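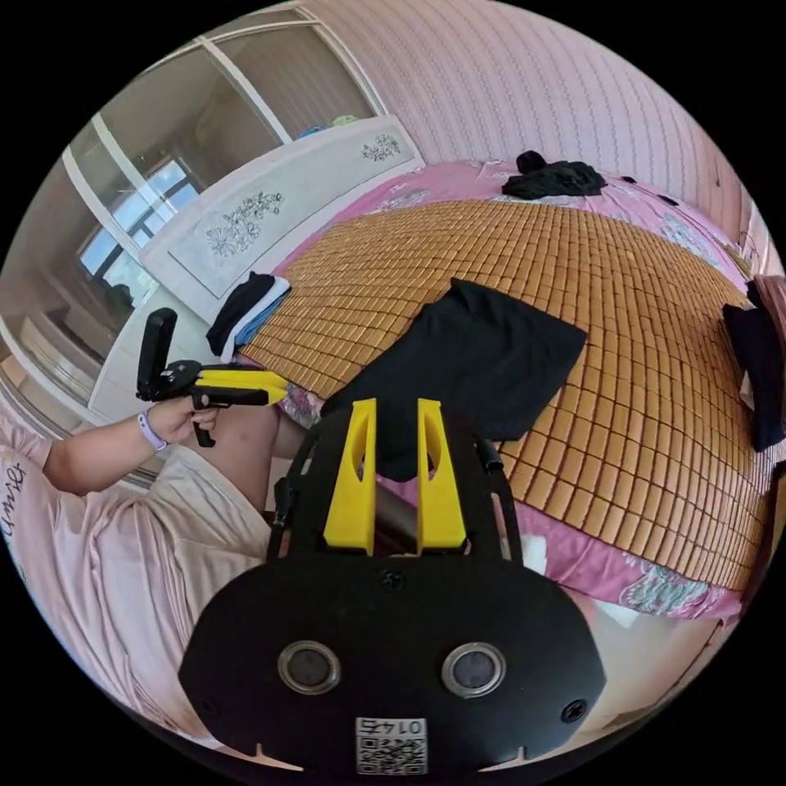

Bright yellow parts on a black body.

Leonie Grimshaw has mixed paint in Bramgate since she left school, and yellow is still the color that gives her the most trouble. It covers poorly. A wall that was dark green last week will show through two coats of it, sometimes three, and customers come back to complain.

Her shop, Clinari, keeps 937 color cards in a set of shallow drawers behind the counter. The yellows take up the bottom two. Most people ask for something "sunny" and leave with a shade much paler than the one they pointed to first. Grimshaw tells them to paint a board, prop it against the wall and look at it after dinner with the lamps on.

Outdoor jobs are different. Tegan Ashby, who paints handrails and gates for the Katene ferry landing, wants the strongest yellow she can get. She puts it over a white undercoat and repaints every February. Salt air dulls the rails on the seaward side first.

"I used to skip the undercoat," Ashby said. "You can still see where, on the lower steps."

The older tins in the shop carry only a number. 1634 was a mustard that sold well to farmers for gates and trailers. Grimshaw still mixes it on request, in small batches, from a card that has been taped together twice.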